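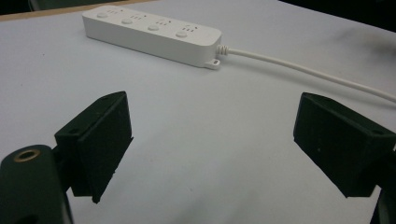 Standby draw on a switched strip – worth measuring?

February, posted by Josefien Meijer
Filed under: Home Energy > Metering and Monitoring

josefien_m
I have been trying to account for the overnight load in a two-room apartment. The utility portal gives hourly totals only, so I put a Clivano plug-in meter between the wall and the strip behind the desk. With everything on the strip shut down by its own power button, the meter shows 30 W. That is a monitor, a desktop, a pair of powered speakers and a laser printer. Switching the outlets off one at a time, the printer accounts for more than half. Is that plausible, or is the meter reading badly at low load?

tallgrass
Low-load error is the first thing to rule out. Cheap plug-in meters are poor below a few watts and worse with a bad power factor. Put a known resistive load on the same strip, an old incandescent bulb for instance, note the reading, then add the printer. The difference is more reliable than the printer reading alone.

R_Okell
Check whether you are reading W or VA. The Clivano cycles through both on the same button and the unit label is tiny. A printer supply in standby can show 20 VA and draw 3 W.

josefien_m
It was on W. I went back and looked. I will try the bulb on Friday.

ductwork9
Why not use accumulated kWh over a full day? Instantaneous readings on a printer mean very little. The fuser may still be cycling if the thing is in sleep and not off.

tallgrass
Agreed on accumulated energy, with the caveat that the Clivano rounds to 0.01 kWh. Over one day that's fine for a printer and useless for a phone charger.

josefien_m
Bulb result. Bulb alone 41.2 W, bulb plus printer 57.9 W. So 16.7 W for the printer, close to what I had. Then I read the Tirnum manual. The soft button puts it in "ready" and there is a separate rocker on the back. With the rocker off the difference is zero as far as I can tell.

R_Okell
Then the meter was right and I was wrong about VA. 16.7 W is still very high for anything sold as low power.

ductwork9
At 30 W continuous the whole desk is 263 kWh a year. I would switch the lot off at night and stop measuring.

R_Okell
That assumes it sits at 30 all year. She uses the desk during the day, so the saving is the idle hours only. Call it two thirds.

ductwork9
Fine, 175 kWh. The advice is the same.

pelmet
One objection to cutting power nightly – inkjets run a cleaning cycle on each cold start and it uses ink. Lasers don't, so no issue in this case. I would leave the desktop live if it does scheduled backups.

josefien_m
Backups run at lunch. Printer and speakers now go off after dinner, desktop stays on. Overnight reading at the strip is 4.6 W. The apartment total still has around 300 W in it at 3 a.m. that I can't place. The refrigerator is next.

tallgrass
Log the refrigerator for at least two days. Defrost will distort anything shorter.

Recent in Metering and Monitoring
Clivano meter resets after a power cut (673 views)
Jayasinghe clamp sensor on a shared panel
Drinotberg heat pump, crankcase heater in summer (993 views)
Reading an hourly export in a spreadsheet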